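Clerlow Members' Forum
Board: Policy and Consultation
Thread: Proposed charge for carrier bags at the Nondside shop

Clerlow_Office
Posted Aug 21, 2021

Members are invited to comment on the proposal to end the supply of paper carrier bags at the Nondside shop and to introduce a refundable deposit on cloth bags. The shop at present gives out about 200 paper bags in an ordinary week. The full proposal was sent to all 163 member households in May. Comments made in this thread will be put before the next general meeting.

Gemidov_Row
I support the proposal in full. The cost of paper bags is met from the general fund, and members who bring their own bags are therefore paying for those who do not. A deposit is fair to both.

millpond7
I must register an objection. Many of those who use the shop come straight from the bus and do not plan their visit. A deposit, even one returned in full, is a charge at the till. The Office has not stated what the sum would be, and members cannot properly comment without it.

Clerlow_Office
In reply to millpond7: the sum under discussion is one pound per bag, returned when the bag is brought back clean and fit for use. We regret that this was left out of the opening post.

eastgate_reader
May I ask how "fit for use" is to be judged? The Magnusson branch tried a similar arrangement and there was a good deal of argument at the counter over torn seams and stains. Written guidance would be needed before any start date.

Gemidov_Row
With respect to eastgate_reader, the difficulty at Magnusson concerned very thin bags, which did not survive a load of potatoes. A heavier cloth would remove most of the trouble.

millpond7
A heavier cloth bag must also be used many more times before it can be called an improvement on paper. I have seen no evidence that members would do so. Most of us have a cupboard full of them already.

eastgate_reader
I agree with millpond7 on that point, though not on the deposit itself. Could members hand in spare bags for general use? The shop could hold a stock and lend them without charge.

Clerlow_Office
The suggestion has been noted and will be added to the paper as a second option. For ease of reference, the matters on which comments are still sought are listed below.

1. The type of bag. A plain black tote with tan handles is put forward, and other styles may be proposed.
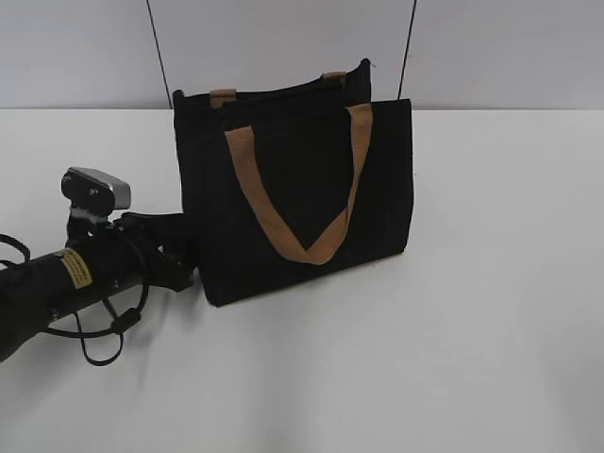

2. The amount of the deposit, and whether it should be waived for members on the reduced subscription.

3. The wording of the guidance on returned bags.

4. The number of bags to be bought at the outset. The present figure is 130.

millpond7
On item 4, I would ask that no order be placed until the lending option has been costed. I maintain my objection to item 2.

Gemidov_Row
I have no objection to a short delay, provided that the paper bags are not reordered in the meantime.

Clerlow_Office
Both comments are recorded. The thread will remain open for a further 10 days.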